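Filed under: Research > Working Papers > Organization and Everyday Behavior

4. Where Things Go When They Have Nowhere to Go

4.1 The miscellaneous bin as an institution

Every shared storeroom we visited had a system, and every system had a hole in it. The hole went by different names. At the Jornine toy library it was "Odds." At the Dranero tool exchange it was "Other," written on masking tape over an older label that read "Other - sort me." At the Peltonen craft rooms it had no name at all, but everyone pointed to the same shelf when asked. We call this hole the residual container, mainly to avoid writing "junk bin" in a paper we hope to have reviewed.

The residual container has a poor reputation in the literature on shared spaces, where it tends to appear as a failure of planning. A good scheme, the argument runs, would have a place for each item, and the pile of leftovers measures how far the scheme falls short. We held this view ourselves when we began, and our original coding sheet included a column titled "Sorting errors." The column filled up so fast that we had to ask what the word "error" was doing there.

Consider the returns desk at Jornine. A member brings back a bag of building pieces, a puzzle in a box that belongs to a different puzzle, and one small wheel. The person at the desk has a line of families waiting. The pieces go in a labeled tub, the puzzle goes on the puzzle shelf, and the wheel goes in Odds. To place the wheel correctly, she would have to find out which of 400 catalogued sets has three wheels where it should have four. She could do this, and the line would be standing there while she did. Odds takes the wheel in a second and asks no questions.

4.2 Two kinds of leftovers

Going through our notes from October, we found it useful to separate items that could be placed but had not been from items that could not be placed by anyone. We call the first group deferred and the second group stateless. A lone glove in the Dranero container was deferred; its partner hung on a hook nearly within reach. A curved piece of black plastic in the same container was stateless. We showed it to members of long standing, who turned it over with great confidence and gave us a different answer each time.

Staff treat the two groups alike on the way in and very differently on the way out. Deferred items leave the container in bursts, usually when somebody is avoiding a less pleasant job. Stateless items almost never leave. They settle to the bottom and acquire a kind of tenure. At Peltonen, we were warned against discarding a bent metal clip on the grounds that it had "always been there," an argument that would not have saved a chair.

The mix of the two depends heavily on how easy it is to see in. Deep containers with narrow mouths hide their contents, and what cannot be seen cannot be reclaimed, so deferred items slowly turn into stateless ones by neglect. Wide, shallow containers with slanted sides work better, and when only a few things lie on the floor of one, a passing member can take in the lot at a glance (Figure 3).
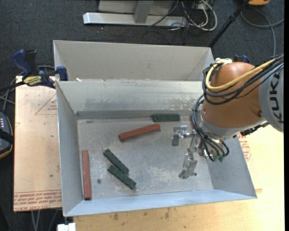 Visibility has a cost, however, and it is paid in embarrassment. When Dranero moved its leftovers from a lidded trunk to an open tray by the front door, the number of items dropped in the first weeks and then members began hiding things elsewhere. We found loose screws in the coffee tin, in the pen cup and, once, in the suggestion box, where they may have been meant as a suggestion. The total amount of unsorted material in the building had probably not changed much. It had simply moved out of the view of anyone who might remark on it.

4.3 Size limits

The obvious remedy is a smaller container, and all of our sites had tried it at some point. The Clodis method, named for the neighborhood swap room where we first saw it, sets a cap of 200 items and calls a sorting evening when the cap is reached. On paper the cap is firm. In practice, the count was made by eye by whoever least wanted a sorting evening, and the container we were told was "getting up there" held 300 items when we emptied it onto a sheet.

We do not take this as evidence against caps. The evenings did happen, if later than the rules allowed, and members spoke of them with more warmth than we expected from people describing a chore. Several said they had joined in order to borrow a ladder and had stayed for the sorting. Whether a storeroom with a perfect scheme would have given them any reason to meet is a question our data cannot settle, as we were unable to locate a storeroom with a perfect scheme.

One practical point remains before we turn to labeling. At every site, the date of the last sort was known to within a week by staff and was unknown to members, who guessed far too recently. A card with the date taped to the rim would fix this cheaply. Dranero tried one during our visits, and it was in the container when we left.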